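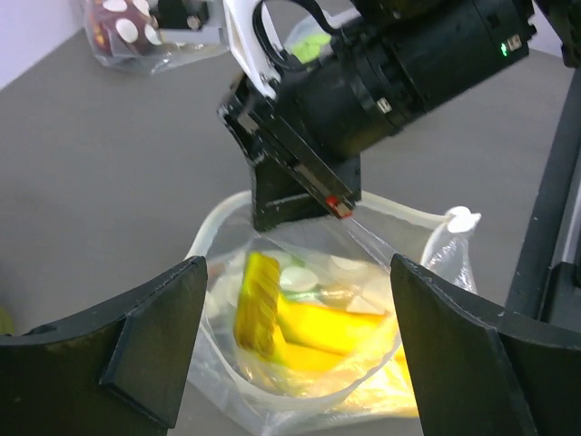 Eirini Moschos wants to know why a robot needs two arms to put a toy banana in a bag, when she can do it with one hand. She sent that in after reading last month's page about the Sulach packing kit, and she added that her little brother can do it too, and he is four.

November
By Ifeanyi Lawal

The answer to Eirini's letter is that a bag is harder to work with than a banana. A banana keeps its shape. A bag changes shape every time it is touched, so the place where the opening was a second ago may not be the place where it is now. A person feels this through the skin and fixes it without thinking. A robot has to measure it and work it out.

With two arms, one gripper can hold the bag while the other one moves things. You do the same with a trash bag at home. Try filling one with one hand in your pocket. Eirini's way works for small bags that stand up by themselves. Most do not.

The Sulach kit is a set of parts and lessons made for school clubs and science rooms. It is sold by Wukorden, and it is meant for ages ten and up with an adult nearby. This page looks at what the kit teaches and how well it does the job.

What a gripper is

A gripper is the hand of a robot. The Sulach gripper has two fingers. It has no thumb and no palm. A motor moves the fingers together or apart. When they close on something, they push from both sides, and friction stops the thing from sliding out. Friction is the rubbing force between two surfaces. Rubber on wood has a lot of friction. Wet soap on a plate has very little.

The motor does not know what it is holding. It only knows how far the fingers have moved and how hard they are pushing. If they stop moving before they are fully closed, the program decides that something is between them.

How the robot sees

A small camera rides near the fingers. It moves wherever the gripper moves, so the fingers are nearly always in view. This is useful. The program can compare the place where the fingers are with the place where the object is, and then make the gap smaller step by step.

A camera picture is a grid of colored dots called pixels. The program does not see "apple." It sees a patch of green pixels with a round outline. Lessons 1 to 4 of the kit explain how the program learns that a patch like this should be called an apple.

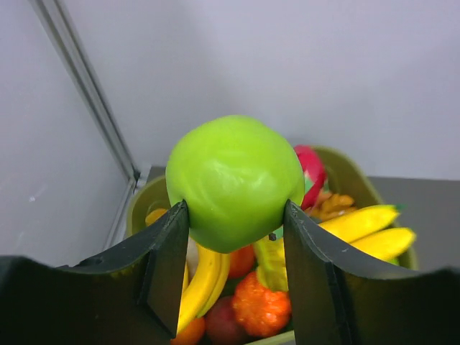
Round things bring a problem of their own. If the fingers close above the widest part, the fruit is pushed down and pops out underneath. If they close below the widest part, the fruit is pushed up, and it may roll over the tips. The best grip is close to the middle, with the same push on each side. The lesson book has a good drawing of this, with arrows for the forces.

Toy fruit is used in the lessons because it can be dropped many times and does not bruise. It is also light. A program that works well with a toy apple may fail with a real one, which is heavier. The book mentions this only once, in small print. It should have a page of its own.

How the robot learns

The kit does not ask you to write down every movement. You move the robot yourself, and the computer records what the arms did and what the cameras saw. One recording is called a demonstration. After many demonstrations, the computer looks for a pattern that links the pictures to the movements. This step is called training.

The book asks for 18 demonstrations before the first training. We made 362 over the whole test, and the later results were better than the early ones. The memory card that comes in the box holds 4000, so space was not a problem.

Good demonstrations are not all the same. If the bag is always in one spot, the computer learns the spot and ignores the bag. Move it a little each time. Turn it. Change what is inside.

Clear plastic

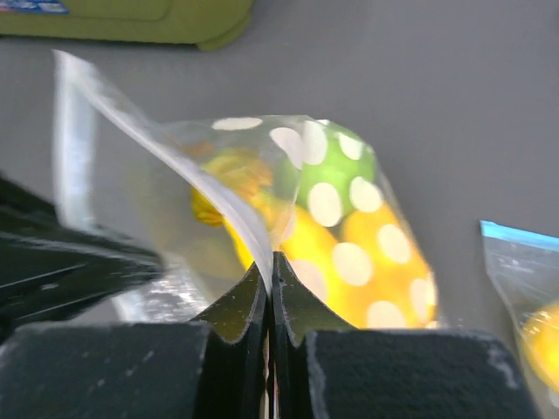 Plastic film is hard for a camera for two reasons. Light goes through it, so the program sees the things inside as well as the bag. Light also bounces off it, and the bright patches slide around when the film moves. A printed pattern can help, as the marks show where the film is. The same pattern can also hide part of the contents, which makes them harder to name.

Film is hard for the fingers too. It is so thin that the fingers can be almost fully closed and still be holding it. The program may then decide that the gripper is empty. Sulach lets you change the setting for this. Look for "thin object" in the menu and turn it on.

What we think of the kit

The lessons are clear and the words are plain. The arms are quiet. Setting up took longer than the box says, mostly due to the cables, which all look alike. Put tape on them and number them. The Kamel kit has colored plugs and is easier to put together, but it has one arm and no bag lessons. Zodthorpe sells a spare set of fingers that fits both kits.

Three safety rules are printed inside the lid. Keep hair and sleeves away from the arms. Know where the stop button is. Do not reach in while the power light is on.

Words to know

Gripper: the part of a robot that holds things.
Friction: the force that slows or stops sliding.
Pixel: one dot in a camera picture.
Demonstration: one recording of a task being done.
Training: the step where the computer looks for patterns in the recordings.

Next month Mei Oyelaran answers letters about wheels.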